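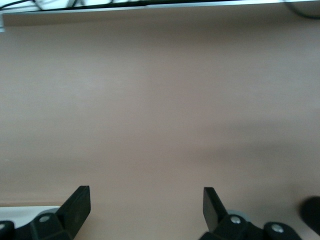 The February swap shelf opens at 9 in the lobby. Bring clean household goods in working order, and label anything with missing parts. Keep cords off the floor; a few dark cables bunched behind the far edge of a table are fine. Nasrin Abbasi has the sign-up sheet.

Small furniture is welcome again, up to 30 pounds. Check that drawers slide open and handles are tight.
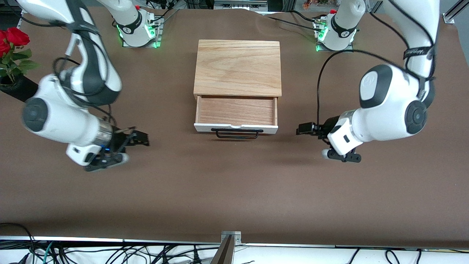

Leftover items
Trevor Simard will take unclaimed goods to Heramine at noon.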